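Hand-Guided Demonstrations, Bench 2

Print this page | E-mail this page

Posted 8 November 2018 by Anika Tran

Work on the bench at Larkport this fall has been limited to one task: pick up a small object from a bare table and set it down at a marked position elsewhere. The operator holds the gripper in one hand and performs the motion directly. Position, finger opening and video are recorded together, and the recording is later replayed or used for training on the Kestora arm. Remote control of the same arm was tried in June. It gave usable data, but an operator needed nearly 10 minutes to settle into the controls, and most of the early passes were discarded.

The set now holds 236 passes by hand and 200 by remote control. They are stored separately and should stay that way, as the timing is different. Operators working by remote control pause before closing the fingers. Operators working by hand generally do not, and the closing motion overlaps the last part of the approach. Vaughn Calloway has proposed resampling both to a common rate before comparison. That has been done for the hand passes only.
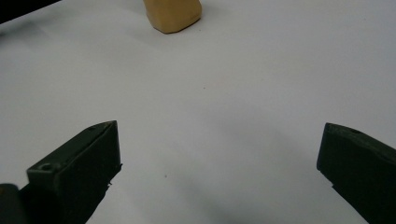

Fingers open, tan object ahead near the top of the view. Table otherwise bare apart from a speck or two.

The view from the tool is the one the policy receives, so both fingertips are kept in it at all times. Tip separation can then be read from the video and checked against the encoder. When the two disagree, the encoder value is used and the pass is flagged. The fingers are dark and the table is white — this makes the tips easy to segment, although soft shadows under the fingers still cause false edges under the Elholm lamps. Raising the threshold removed most of these. A second lamp on the right side did not help and was taken down.

Operators are asked to follow the same short procedure. Start with the fingers fully open. Approach at a steady speed and keep the tool level. Close until the object is held, lift, move, lower, open, back away. Do not correct a bad grasp by pushing the object with one finger. Stop the recording and start again. Passes with a correction in the middle were kept at first and have now been moved to their own folder.

Ezekiel Rosenthal is rewriting the trimming script. The current version cuts 820 milliseconds from the start of every pass regardless of when motion begins, and on fast passes it removes part of the approach.

Comments (3)

Jalen Oyelaran
Is the tool pose taken from the video or from an external tracker? We had drift with video only on a plain table. Not enough texture.

Anika Tran
External tracker for position, video for checking. Same problem with drift here. Taping a printed border around the work area reduced it, but then the policy paid attention to the border.

Fitzgerald Kowalczyk
Please post the finger drawings if Kapoor allows it. Also interested in whether the flagged passes are mostly from one operator.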